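Cimbridge should keep its branch library open in the evening. The town plans to close it at 5 p.m. starting in January, and the reason given is low use. I think the count behind that is wrong.

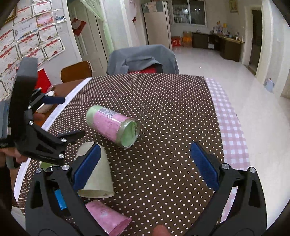
## What the count left out

The door counter logged 2,054 visits after 5 p.m. last year. It was broken for most of March, and the town filled in those weeks with zeros. Meeting room bookings went in a separate log and were never added.
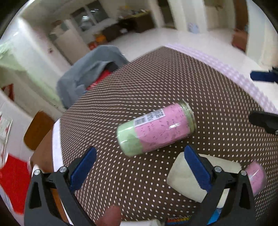
People who work days can't get there at two in the afternoon. The Tai branch cut its evenings first and lost 695 cardholders in a year. The savings there paid for new carpet.

Fix the counter, run it through spring, and then vote. I would accept closing at seven on slow nights. Five is too early.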